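Bench tips: stitching pads, thread and the mess that goes with them

I've had a few messages on the Wunolance board asking how I look after my suture practice gear, and I kept typing the same answers, so it's all going on one page. I'm no surgeon! I teach an evening vet nursing refresher and do most of my prep in the laundry at home, between the trough and the dryer, with the radio going. Everything below is for practice pads and pretend cuts only.

Closing up a cut on a soft, pale pad, with dark thread to see what you're doing:
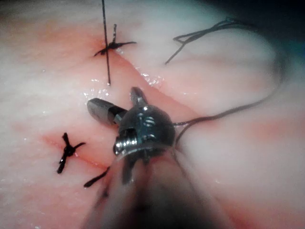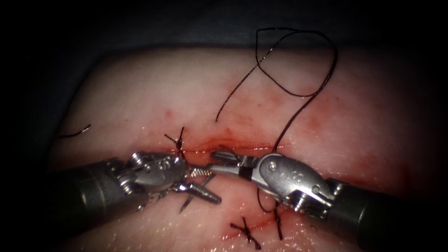 Now, the thread. Use dark on a pale pad, always. I bought a bargain bundle of undyed thread once and spent a whole Wednesday night squinting at it and pulling the wrong end. Black or navy is lovely and you can spot a sloppy knot from the other side of the room. If you're only drilling knots, save your proper suture material and use ordinary black polyester from the sewing tin (the buttonhole weight is nicest, the fine stuff snarls if you look at it sideways).

Cut it shorter than you think. Forearm length is plenty. Everyone wants a long tail so they don't have to rethread, me included, and then it's looped round the lamp, the forceps and somebody's watch band. Keep the loose end lying off to one side where you can see the curve of it, and pull it through slowly.

**Marking the cut**

If your pad comes blank, rule a light line with a washable marker before you go near it with a blade. A straight one first. Curves and corners can wait till you're bored. Put little dots either side at even spacing if you're starting out, and then wean yourself off the dots after a week or two. I put mine on with a chopstick dipped in food colouring, which makes a neater dot than any pen I own.

**Pretend blood**

Some people love it, some can't be bothered. I like a bit on the pad for the second half of a session, once hands have settled, as it makes you hunt for the edge properly. My mix is corn syrup, water, red food colouring and the tiniest drop of cocoa mixed to a paste. Don't overdo the cocoa or you'll have gravy.

It WILL stain. Silicone pads hold pink for ages, and I've stopped fighting it. If you do want to have a go:

- rinse in cool water straight after, with no scrubbing at first
- dish soap and a soft toothbrush along the cut, going with the line so you don't tear the ends wider
- bicarb paste on what's left, ten minutes, rinse again
- a day on the windowsill out of reach of the cat

I'd leave bleach alone. It made one of my Nernelik pads go tacky and it's picked up every bit of lint in the house ever since. That one lives in a bag of its own now and only comes out for beginners.

**Light and shine**

A damp or glossy pad throws glare straight back at you, and a big bright ceiling light is the worst thing for it. I turn mine off and use one lamp, low and off to the side, with a bit of baking paper clipped over the front (LED lamp only, please, nothing that gets hot!). My lamp is an old Riron with a bendy neck from the op shop. There's a fancy one in the catalogue for $298 and I've visited it a few times, but I can't make myself do it. A dark tea towel under and behind the pad helps as well. Your eyes stop wandering.

**Stopping the pad from skating**

Rubbery shelf liner, the stuff you put in cutlery drawers. Cut a piece bigger than the pad and damp the bench underneath. For a really slippery pad I stand it in a baking tray with the liner under both. Mine used to creep off towards the trough a little with every stitch and I'd end up leaning after it like I was on a ferry.

**How hard to pull**

The edges should meet and that's it. If the surface puckers up between the stitches, you've gone too tight, and on a pad the thread will cheese-wire its way through by the third or fourth knot. I tell people to think of doing up a cushion cover. Grab the pad gently too. Anything with serrated jaws will leave toothmarks in soft silicone if you clamp down and twist.

**Cleaning the metal bits**

Warm water and dish soap as soon as you finish, with the jaws open. Get a soft brush into the hinge, where the syrup goes to hide and then sets like toffee. Dry with a lint-free cloth and leave them open on a rack overnight. I put a drop of instrument oil on the pivots every month or so. This is for ordinary hand instruments from the craft or vet supply shop; anything with cables or fiddly joints has its own manual and you should follow that.

**Putting it all away**

Pads go flat, dusted with cornflour, with baking paper between them. Don't stack them face to face or they'll swap stains, and don't leave a heavy one sitting on a soft one because the dent stays. I use a Szabo drawer unit meant for sewing patterns and it fits 3 pads to a drawer. Needles go in a lidded jar with a magnet glued inside the lid, and used ones go in the sharps container, never loose in the bin.

Snip the old stitches out before you put a pad away, too. I used to leave them in to admire them, and then the next time I got the pad out I'd have no clear stretch to work on and would spend half the evening unpicking. Tweezers and curved nail scissors do it nicely, and a strip of masking tape picks up all the little black ends.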